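Handout 6: Reading a wood surface
Materials for Interior Work, Ursina Rüegg
2023-12-01

Bring this sheet to the April review. It covers grain and finish only. Joints are on the next one.

## Grain direction

Grain runs the way the tree grew. A board is strong along the grain and splits easily along the same line. Plane with the rising grain. If the surface tears, turn the board around and take a thinner cut.

Three common cuts:

- **Plain sawn**: wide arches and loops, cheapest, cups the most
- **Quarter sawn**: straight narrow lines, moves less
- **Rift sawn**: straight lines, most waste at the mill

## Movement

Wood swells and shrinks across the grain as the air changes. Along its length it hardly moves. A solid top has to be fixed so it can slide, with slotted holes or buttons. Glue it hard to a frame and it will crack in the first dry winter.

The Polbridge reading room has 126 solid shelves, and 906 screws were replaced there after the first year. All had been set in tight round holes.

## Light and grain

Judge a surface under a low side light as well as from straight above. Streaks that look strong from one spot can fade from another. Walk around the piece before you sign off on the color.

Light wood-grain tabletop, four views:

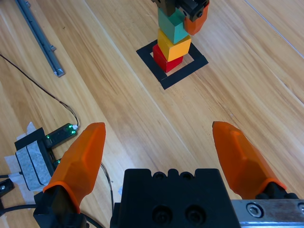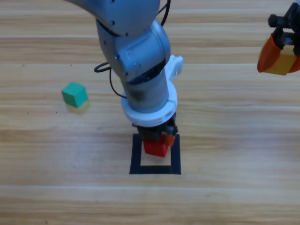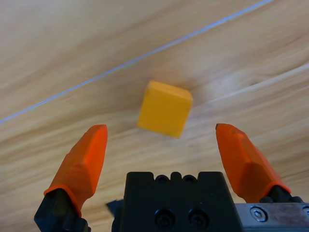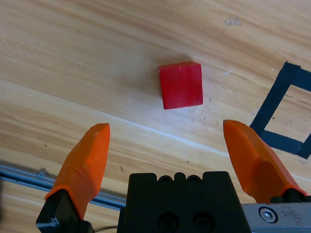
## Finish

Oil soaks in and is easy to patch. Varnish sits on top and takes more wear, but a deep scratch means sanding the whole panel. Wax alone is fine for a picture frame and poor for a desk.

Test every finish on an offcut of the same board and let it dry overnight.

For next time: read the Prantl case, pages 1 to 9. Johanna Mayrhofer has the key to the sample cabinet.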